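Let the Small Shops Keep Their Lunch Break

When I moved to Veledstead, the first thing that made me angry was a door. It was a Wednesday, ten past one, and I wanted to buy a lamp cord. The shop had a paper sign in the window which said that they open again at half past two. I stood there with my money in my pocket and I thought, how can a business live like this?

I come from a big city where everything is open always. My mother bought fish at eleven in the evening and found it normal. So for the first year I complained about the lunch break in Veledstead to everybody who wanted to listen, and also to some who did not want. Now the town council discusses a plan to pay a small bonus to shops on the main street that stay open from nine to seven without a pause. The bonus is 110 a month. Many people expect that a person like me would be in favor. I am against it, and I want to explain how I changed my mind.

The first reason is simple. Most of these shops have one person inside, sometimes two. If the shop is open ten hours without pause, the one person must eat a sandwich behind the counter with one eye on the door. I did this myself for 13 months, in a shop for phone covers in another town. You never finish a coffee while it is hot. You begin to dislike the customers, even the nice ones, and they notice it. A customer at one o'clock paid me perhaps the price of one cover, and he got for this a tired person who wanted him to leave.

The second reason took me longer to see. When the shops are closed, the people from the shops are outside. They sit on the benches by the old post office, or they go to the Juvetier, where the soup of the day costs the same as a magazine. The woman from the shoe repair eats with the man who sells seeds. They know who is sick and who looks for an apartment. I found my own apartment at such a table, not through an agency. I do not think a council can pay for this, but I think it can easily pay to end it.
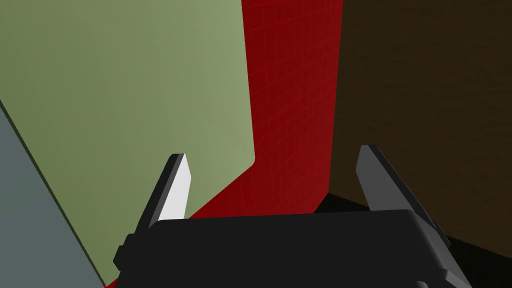 Computer rendering of a two-finger gripper, seen from behind.

The people who support the plan have good arguments and I do not want to laugh at them. They say that a nurse or a bus driver has maybe only the lunch hour free, and for this person the closed door is not charming at all. This is true. They say also that the big stores outside, on the Grostitz road, do not close, and that every closed door in the center sends one more car there. I believe this is true also, on some days.

But look at what the bonus would do. It does not give the shop a second worker. For 110 a month you cannot hire anybody, not even for the one hour and a half. It only makes it more expensive for the owner to go and eat. The shops that have enough staff will take the money and change nothing, as they are open already. The others will feel that they do something wrong when they turn the key.

I would prefer another solution. On my street there are 4 shops which made an agreement without any council. Each one closes at a different time, and on every door hangs the same card with all the hours. If you need bread at one, the baker is open. If you need a screw, you come at noon or after two. It asks the customer to read a card, and I think a grown person can do this. The nurse can do it too, if the hours are spread well, and maybe one shop could stay open later in the evening for her.

The old hotel Hunt, across from the station, still closes its front desk for lunch. You ring a bell and somebody comes down, not always quickly. In my first week I found it terrible. Last month my cousin visited and stayed there in room 97, and she complained to me about the bell in exactly my old words. I told her to go for a walk and try again at two - and then I took her to eat soup.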